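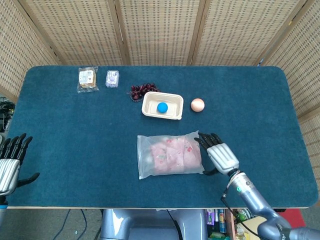 Table with mat and folding divider

Section 4. Recording a Change of Command in the Jarkis Personnel System

This section applies to administrative staff at the Danbridge and Tenusholm coast guard stations. It takes effect on 1 Jul 2025 and replaces the procedure issued the previous September.

Before you begin, have the signed appointment order and the service numbers of both officers at hand.

1. Sign in to Jarkis with your station account and open Appointments.

2. Select New Order and enter the order number exactly as printed, without spaces (for example, 2609).

3. Enter the service number of the outgoing officer. Check the name displayed before you continue.

4. Enter the service number of the incoming officer and select the new rank from the list.

5. Enter the effective date. This is the date on which the appointment takes effect — it may differ from the date of the oath, which is entered on Form 138.

6. Attach a scanned copy of the signed order and select Submit.

Note: If the promotion and the appointment take effect on different dates, submit two separate entries. Use code 231 for the promotion.

CAUTION: Do not close the outgoing officer's record until the handover certificate has been signed by both officers. A closed record can be reopened only by the Robles records office.

Entries awaiting approval appear in yellow. Questions about rank codes should be sent to Rekha Rawat, Personnel Records. Requests to correct an approved entry should be sent in writing to Katalin Szilágyi, Robles records office, with the order number in the subject line.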